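Match Day at Home and Away: Small Jobs That Save Trouble

Washing the shirt

Turn a replica shirt inside out before it goes in the machine and wash it on cold. Printed names and numbers crack when they rub against zippers, so jeans go in a separate load. Skip the fabric softener, which leaves a film on polyester and holds on to the smell of the stands. Hang the shirt up by the hem. If a number has started to lift at one corner, lay a thin dish towel over it and press with a warm iron for a few seconds, then let it cool before you touch it.

Scarves

Acrylic scarves stretch if they are hung wet. Roll them in a bath towel, press the water out and dry them flat. Beer and mustard should be dabbed with cold water the same night. Hot water sets mustard.

Getting mud off boots and shoes

The away end parking at Grastodthorpe is a field, and from November to March it is a wet one. Leave the mud alone until it has dried, then knock the soles together outdoors and go over them with an old dish brush. Stuff the toes with newspaper and change it once before bed. Don't put shoes on a radiator – the glue gives out and the soles peel.

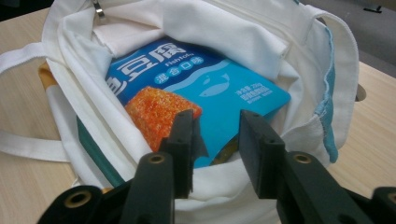
Food for a long away trip is best packed the night before, with the heavy things at the bottom and anything that crushes on top. Check the club's bag rules first. Some grounds turn away backpacks and some want bags under a certain size, and the rules change between seasons. A plain canvas tote folds down to nothing once the food is gone, and a sealed snack like a packet of fish tofu rides in one without needing a cooler. Sandwiches with mayonnaise do need one, so I stick to cheese or peanut butter. Put a spare plastic bag in for trash.

Keeping drinks hot

Fill the flask with boiling water and leave it for ten minutes before the coffee goes in. Carry the milk separately. Many grounds won't let a metal flask through the gate, so plan to drink it in the car.

Storing programs

I have 2739 programs, the oldest from my first season watching Plarero, and the ones that lasted best were kept flat. Stack them no more than 70 to a box. Keep the boxes off a concrete floor – two strips of scrap lumber underneath will do. Rusty staples stain the center pages, so if one has gone brown, ease it out with a butter knife. Tickets can go in photo sleeves, with a sheet of plain paper between any that have shiny ink.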